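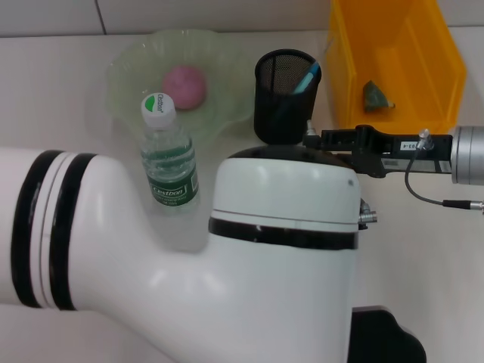 Chapter 3
Light Meets Matter

Words to know: transmit, absorb, reflect, refract, transparent, translucent, opaque

Walk up to a shop window on a bright morning and you get two views for the price of one. You see the shoes and the price tags inside, and you see yourself, faintly, with the whole street behind you. Come back after dark, when the lights are on inside and the street is dim, and your own face has almost disappeared. The glass is the same sheet it was at breakfast. What changed is how much light was coming from each side.

This chapter is about what happens in the tiny instant when light arrives at a surface. It's one of our favorite parts of the whole book, partly because you can do most of it with stuff from a kitchen drawer, and partly because once you start looking for it you'll find it everywhere (in puddles, eyeglasses, soup spoons, the lid of a jar).

In Chapter 2 you followed light through empty space, where it travels in straight lines and never gets tired. Now we put something in its way.

3.1 Three Things Light Can Do

When light reaches a material, some of it may bounce off. We say that part is reflected. Some may pass through, and that part is transmitted. The rest is absorbed, which means the material takes in the energy and usually warms up a little. Most everyday objects do all of these at the same time, in different amounts.

A black T-shirt absorbs most of the light that lands on it. A sheet of white paper reflects most of it, but scatters it in every direction, so you can't use paper to check your hair. A polished spoon reflects light in a much more orderly way, and there you are, upside down and with a very large nose.

Materials that let light through cleanly are called transparent. Materials that let light through but scramble it along the way, like wax paper or a frosted shower door, are translucent. Materials that let no light through are opaque. These words describe a piece of stuff and its thickness together. A few inches of water are beautifully transparent, but deep in the ocean it is dark at noon!

3.2 How Do You See Something Clear?

Think about this one before reading on. If a clear sheet let every bit of light pass straight through without bending it at all, there would be no way to see it. So why can you usually spot a window, or a drinking glass on a table?

One clue is reflection. Ordinary glass sends back a small part of the light that strikes it head-on, and a much larger part when the light comes in at a low slant. Those reflections show up as bright streaks and pale ghost images. Another clue is at the edges. Light that enters near an edge gets bent and bounced inside the material, and much of it ends up going somewhere other than your eye. The edge can then look darker than the flat face beside it, or tinted, or doubled.

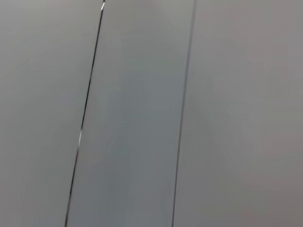

Figure 3.1 A clear panel seen very close up. Look for the thin, dark line along its left edge.

Nele De Graaf, a window fitter in Plistdale, told us she checks for edges before she checks for anything else. "I tilt my head until the line shows up," she says. "Then I know where my fingers go." Tilting your head changes the angle between your eye, the glass and the nearest lamp, and a sheet that was almost invisible a moment ago suddenly has a shape.

Try It: The Vanishing Edge
Take a clear plastic ruler and hold it flat in front of a plain wall. Turn it slowly until you are looking at it almost edge-on. When do the reflections get brighter? Where does the edge look darkest? Sketch the ruler at 3 different angles and label where you think the light is coming from. Then trade sketches with a partner and see if you can work out where your partner was standing.

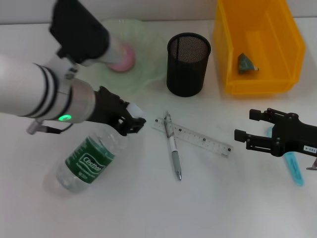 3.3 Bending at the Border

Light slows down when it passes from air into water, glass or plastic. If it meets the surface at a slant, the change in speed also changes its direction. This bending is called refraction, and it explains why a straw looks broken where it enters a drink.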